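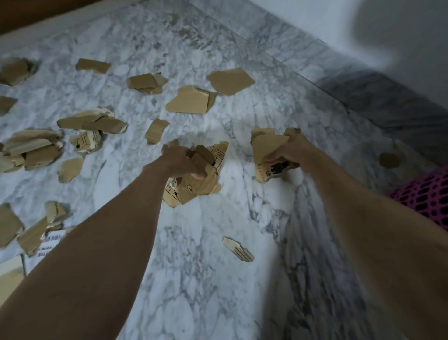 Can goats be kept on the Grenden pasture through the winter without bringing in all of their hay?

Only in part. The stockpiled north strip carried the does until the middle of January, and hay was fed from then until turnout.

Goat Forage and Parasite Trial, Grenden site
Progress report to the Plokotcombe Smallholders Fund
Prepared by Mhairi Guthrie, 20th May

1. Status

The trial is on schedule except for the second seeding, which is covered in section 3. Fencing is complete. The herd was moved onto paddock 1 at the start of the grazing season and has been rotated since then on the plan agreed with the Fund. No change to the end date is requested.

2. Fencing and water

The perimeter is woven wire with one offset hot strand at nose height. Interior divisions are electric netting, moved by hand. The netting shorted several times where wet grass touched the lower strands, and the line under each run is now mowed before the net is set. Paula Văduva checks voltage at the far end of each run every morning and enters it in the log.

Total length of perimeter fence is 1480 feet. Two gates were hung on the lane side. The lower gate drags and will be rehung when the ground firms up.

Water is supplied by hose to a trough that moves with the herd. The paddock farthest from the tap has low pressure, and the trough there takes most of a morning to fill.

3. Seeding

White clover was frost seeded over the bare ground below the barn. Cover is good on the flat and thin on the slope, where runoff moved the seed. Sericea lespedeza was to follow in spring. The seed ordered from Salazar arrived late and the soil had already dried out at the surface, so only the top half of the strip was sown. The rest is in dry storage.

Heino Paju walked the sown area last week and found lespedeza seedlings in most rows. They are small, and weeds are ahead of them. Goats will be kept off this strip until fall. It should not be grazed in its first season beyond one light pass, and that pass may be dropped.

4. Herd health

All does are scored for eyelid color and body condition every two weeks. Deworming is selective, by score. At the last check seven does needed treatment, all of them nursing twins. Fecal samples were sent out before and after dosing; the second set of results has not come back. Sheyla Henao will add them to the data file when they do.

One doe, tag 300, was treated for foot scald after the wet spell and kept in the barn lot until sound. Hooves were trimmed on the full herd at the same time. Mineral intake went up after the feeder was moved under the roof – the loose mineral had been caking in the rain.

5. Costs

Spending on fence and seed is within the approved lines. Hay went over. The savings on netting posts cover part of the difference, and Abelardo Echeverri has asked the Fund office whether the balance can be moved from the travel line. A reply is needed before second-cutting hay is ordered.

6. Next period

Rotation continues at the current pace, with longer rest if growth slows in the heat. The remaining lespedeza seed will be held for next spring, subject to a germination test. Breeding pens in the barn will be repaired before the bucks are moved. The Zondville field visit is still planned, and the date depends on the hay crew.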